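Polmont Bench Layout Kit for Shared Robot Cells
Posted in May by the Rukell product desk
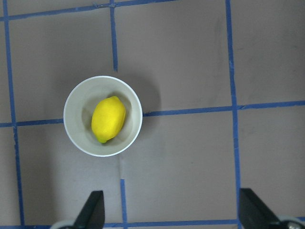 Lemon in a white bowl, blue tape grid, fingers open.

We love a good tape grid! It costs next to nothing, anyone can lay one, and it makes a pick-and-place test something another lab can repeat. The Polmont kit takes that habit and puts a written practice behind it, so the bench in your building and the bench across town are set up the same way.

In the kit:
2 rolls of blue painter's tape
4 corner templates
12 laminated rule cards
Grolline layout guide, spiral bound

The rule cards are the part we're proudest of. Each one covers a single habit, in plain words, and fits in a shirt pocket. A few favorites:

Name every cell before the first run and write the names on the log sheet. If an object sits across a line, log both cells (people skip this one all the time, and then the numbers don't match up later).

Start each run with the gripper open and clear of the object.

Replace lifted or torn tape between runs, never during one. Hands stay off the bench until the arm is stopped and the operator has called it.

Keep lighting the same for the whole set. Shadows from the arm are fine, but note any lamp you move.

Templates work on any flat, smooth surface and wipe clean with a damp cloth. If you already run the Shih log sheets, the cell names on our cards match theirs, so you can keep your old records going without relabeling a thing!

Order code 684. Refill tape and spare cards are sold separately. Kits packed by Thursday noon go out the same day.

We use cookies to remember your cart. Accept / Settings

© Rukell | Contact the product desk | Back to top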